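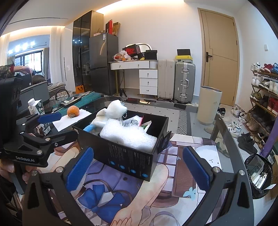 How do you stop grasp planning software from being thrown by a glass table?

Mask out the tabletop before the depth image reaches the planner, and give the planner a fixed plane to work from in its place. A depth sensor tends to read through clear glass to whatever lies underneath, so the surface it reports is the floor or the rug. The planner then believes there is free space where the glass is, and sends the fingers into it.

Filed under: Workshop Tips > Software > Perception

The notes below come from the bench at Dirutside, where we use the Wokon planner with a Lernia depth filter in front of it. Menu names will differ in other packages.

Setting the plane

Put four paper markers on the glass near the rim and measure their height from the floor with a steel rule. Ours came out at 702 mm. Enter the figure by hand. Do not let the calibration routine fit a plane to the point cloud, even if it reports a good score – it will fit the rug very well.

Lift the markers afterwards and save the plane under the name of the table. A table that gets moved keeps its height, provided the floor is level, but its outline must be drawn again.

Patterned rugs

A printed rug under glass causes a second fault, this time in the colour image. The segmenter finds faces, bows and flowers in the print and offers them as objects. Two settings deal with most of it:

– Reject any segment whose depth falls below the saved plane.
– Raise the minimum segment height to 4 mm. Paper napkins and single leaflets will be lost, so switch it back when those are the things to be picked up.

A plain cloth over the glass also works, and takes less time than either. Remember to add its thickness if it is a heavy one.

Open boxes

Treat an open box as a container with walls, never as one solid lump. In Wokon this is the "hollow" tick box on the object page. Draw the lid flaps as separate thin obstacles. A flap that stands up at one end is easily missed from the far side, and the approach path will go straight through it.

Packing foam and soft toys inside a box need different closing limits. We hold foam at 90 per cent of its measured width and let plush close further, until the finger load levels off. Bead chains and cords should be left out of the grasp target altogether. Pick the body of the toy and plan a higher lift, so that whatever hangs from it clears the side of the box.

Loose papers are best planned last. They shift each time something above them is taken out, and an early plan for them is wasted.

Checking before a run

Play the path back in the viewer at quarter speed with the saved plane switched on. Nkrumah Ametepe, who looks after our configuration files, also runs each new table through 100 random starting positions and throws out the settings if one path crosses the plane. The Lamptey script does this unattended in the time it takes to make tea.

Keep the rejected paths. When a filter is updated, run those first.

This site uses cookies to remember your settings and count visits. Accept | Manage choices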